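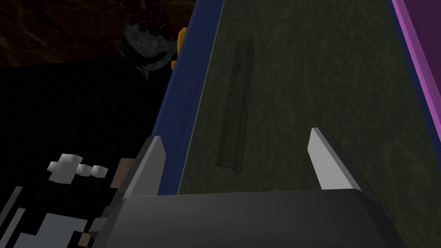

Two-fingered gripper facing an olive-green panel. Computer rendering.

Give the small treaties their due

By Tsegereda Worku

I read the Matton Agreement over two evenings last week, annexes included, and I enjoyed it more than anything else I have read on foreign affairs this year. I know how that sounds. It is a trade document between the five countries that share the Matton Strait, it deals mostly with customs papers, and its longest section is about what counts as a damaged seal on a shipping container. But it is wonderful, and I would like more people to get excited about it before it takes effect on 30th July.

The short version is this. A ship carrying mixed cargo through the strait currently fills out a separate set of papers for every port it touches, in whatever layout that country's customs office settled on decades ago. Under the agreement there will be one set, accepted everywhere. If the port of Drollthorpe has inspected a container and signed off, the port of Abubakari on the other shore has to take that inspection as good unless it can state in writing why it doesn't. The reason goes into a register that all five governments can read.

Anyone who has spent time around a harbor will know what this means. The first time I went to Abubakari, back in April, I watched a woman who exports dried peppers go through a folder as thick as a loaf of bread, looking for a stamp that the clerk at the window wanted and that the clerk on the previous shift had not. She had been there since early morning. Her peppers were fine, her taxes were paid, and her buyer was waiting across a stretch of water you can see over on a clear day! Multiply her by every small exporter on that coast and you have a region that has been taxing its own patience for a generation.

So why has the coverage been so thin? Partly it's a matter of drama. The same five governments held their leaders' summit this spring, and the cameras went where you would expect, to the quarrel over fishing rights at the northern end of the strait and to the question of who would stand next to whom in the group photo. Reporters counted handshakes. The final statement from that summit ran to 3 pages and committed its signers to "continued dialogue," a phrase that could have been lifted from the statement before it. The Matton Agreement, annexes and all, runs to 983, and it commits its signers to things like opening hours.

I love the opening hours. Article 41 says that a customs window serving the strait ferries must be staffed until the last scheduled boat has unloaded. That's a sentence with a person at the end of it, some tired driver who used to sleep in the cab because the window closed twenty minutes before the ramp came down. You could read every speech given at the summit and never meet that driver.

There is a school of thought, and it is a respectable one, that agreements like this are what governments do when they can't agree on anything important. I've heard it from diplomats who have worked on the strait for most of their careers and who have watched a lot of promising paper go yellow. Their worry is that the technical stuff gives leaders cover. Sign a customs form, smile, put off the fishing dispute for another year. I take the point seriously, and I'd be foolish not to, given how long the fishing dispute has been put off already.

But look at how this text came together. The negotiators were customs officers, port engineers and a few very stubborn lawyers, and they met for 13 rounds in the same plain building in Drollthorpe while their foreign ministers were barely returning each other's calls. In the seventh round two of the countries withdrew their ambassadors from one another's capitals. The eighth round started on schedule. The people in the room had phone numbers for each other by then, they knew whose daughter was getting married, and they had a half-finished annex on refrigerated goods that all of them wanted to see done. I find that thrilling. It's a kind of diplomatic muscle that doesn't show up in communiqués, and I think it is going to be worth a great deal the next time a coast guard boat strays over a line at night and someone has to decide whether to shout or pick up the phone.

It also gives ordinary businesses a stake in calm. Lovetti, the ferry and freight line that carries a good share of the small cargo on the strait, has already reworked its timetable around the new rules and is adding a late crossing in each direction. Almost 900 exporters have signed up in advance for the shared form, and many of them are firms with a handful of employees that never bothered to sell across the water before. The paperwork ate the profit. Those firms will have customers on the other shore soon, and people with customers on the other shore tend to write to their representatives when somebody starts talking about closing a port.

I don't want to oversell it. The agreement has holes. It says very little about labor conditions on the docks, which the unions on both sides asked for and didn't get. The court that is supposed to settle disputes has a budget that would embarrass a mid-sized high school, and its judges serve part time. Two of the five parliaments ratified with reservations on farm goods, so a crate of mangoes may still have a worse afternoon than a crate of engine parts. And the shared register only works if the governments keep it up, day after day, long after the ribbon has been cut. A lot of good registers have died of neglect.

Those are reasons to watch it closely, and I hope newspapers on both shores will. Send a reporter to the window at Abubakari in the first month, and again in the sixth. Ask how many inspections were refused and read the reasons out loud. If one country is refusing far more than the others, say so on the front page – with the same energy that went into the group photo. Legislators could help too, by funding the court properly in the next round of budgets, and by asking for the dock labor chapter now, while the negotiators are still on speaking terms and the building in Drollthorpe is still available.

And I'd like to see the method borrowed. There are other straits, other rivers, other mountain roads where two sets of officials stamp the same piece of paper and pretend not to know each other. Pick something narrow, like truck permits or ambulance crossings or the school certificates of kids whose parents work on the far side. Put the people who handle it every day in a room, and keep the meetings going when the news is bad.

I'm going back to Abubakari next month, by the late ferry if there's space. I have the pepper exporter's number and she has promised to show me the new form, all four sheets of it. She thinks the font is too small.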